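The Second Life of the Family Quilt
In Murkport, a small repair shop is busy with the bedding and play mats other families gave up on
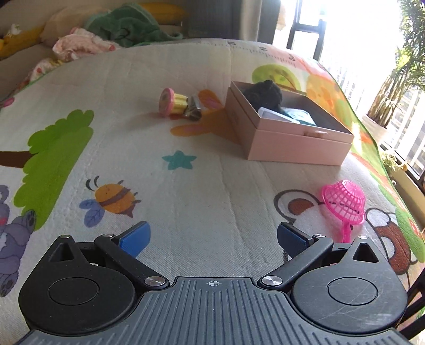
A quilted play mat with a bee, a star and a leafy tree.

The repair shop on the harbor road in Murkport opens at 10 in the morning, and by then there are usually bags on the step. People leave them overnight with a note pinned to the handle. Most of the notes are short. "Seam gone." "Dog." One from April said only "Please" and gave a phone number.

Anqi Feng started the shop in what used to be a bait store. She had spent years sewing boat covers and sail bags for a marine outfitter, and when the outfitter closed she bought two of its machines and kept the lease on a storage unit. For the first few months she took in whatever came, mostly zippers and hems. Then a neighbor brought in a crib quilt made by a great-aunt, split along three seams, and asked if it could be saved for a new baby. Feng fixed it and hung it in the window until the neighbor could pick it up. After that, almost everything that came in was quilted.

Last year the shop repaired 485 pieces. They included bed quilts, moving blankets, padded playpen liners, quilted coats, a set of church kneelers and one horse blanket that had to be washed before anyone would bring it indoors.

The quilts that come in with the most damage are rarely the oldest. Older bed quilts were often made from tightly woven cotton and stitched closely by hand, and they tend to fail slowly. The fabric thins along the top edge, where people pull it up to their chins, and the binding wears through. Newer pieces more often go at the stitching. A single thread breaks, the line opens, and the filling begins to move.

"Once the filling moves, you have a bag with a lump in it," Feng says. "You can sew it shut in ten minutes, but it won't be any warmer. You have to open it up and put things back where they were."

That work falls mostly to Esperanza Iglesias, who joined the shop two years ago after a long stretch in hotel laundries. She works at a table near the back window with a seam ripper, a long pair of tweezers and a bin of batting scraps sorted by thickness. She opens the shortest seam she can, works the filling flat from the inside with her fingers, and patches any gap with a scrap feathered thin at the edges. A full bed quilt can take her most of a day. A child's mat takes less time, though the thick ones are hard on the hands.

Children's things make up a large share of the work. They get dragged, stepped on, spilled on and washed far more than anything else in a house, and they also get passed along. A mat bought for one baby goes to a cousin, then a friend, then back again for a younger brother. Gemma Caputo has brought the same one in twice. Her daughter learned to roll over on it and her son is now using it for building forts.

"I priced a new one and it was less than I thought," Caputo says. "But he knows this one. He has names for the animals."

Price is the hard part of the business. The shop charges by the hour, with a minimum of $57, and Feng tells customers at the counter when the repair will cost more than a replacement. Some take the piece home again. Others leave it anyway. She has stopped trying to guess which people will do which.

To keep the minimum from rising, the shop buys secondhand thread and offcuts. Much of it comes from Grorside, an upholstery works up the coast that used to throw its short ends away. Arnout Dekker, the floor manager there, now keeps them in a cage by the loading door and calls when it is full. The colors are whatever the works has been using, so a good many Murkport quilts are bound in hotel-lobby green.

Customers can ask for an invisible repair or a visible one. Feng expected nearly everyone to want the first kind. In practice the requests are mixed, and younger customers in particular often ask for a patch that shows. Iglesias prefers these jobs. A hidden patch has to match in weight, weave and fading, and finding a match for a sun-bleached cotton can mean an hour in the scrap bins.

On winter evenings the shop pushes its tables together for a mending class. It runs for 4 weeks and covers hand basting, binding, patching and washing. Nathalie Jacobs, a retired school nurse, took the class once and now helps teach the washing session, which draws the most questions.

Her advice is plain. Check the seams before the quilt goes anywhere near water, and close any gap, even with a few rough stitches. Use cool water and less soap than the bottle says. Lift a wet quilt with both arms underneath it, never by a corner, as the weight of the water will tear old stitching. Dry it flat if there is a floor to spare. If there isn't, lay it over two lines so the load is shared. Store it folded in a cotton pillowcase, and refold it along different lines every few months so the creases don't set.

Plastic bags are the one thing Jacobs argues about. People like them for keeping moths out, but they hold damp, and Murkport has plenty of damp. She has opened bags from attics and found mildew all the way through the batting. Some of those quilts could be washed and saved. A few went in the trash.

The shop has no plans to grow. Feng was offered a larger space last fall and turned it down, mainly over the heating. The wait for a full bed quilt is currently six weeks, and small pieces are usually ready in two. Bags can still be left on the step, though she asks that people close them properly when it rains.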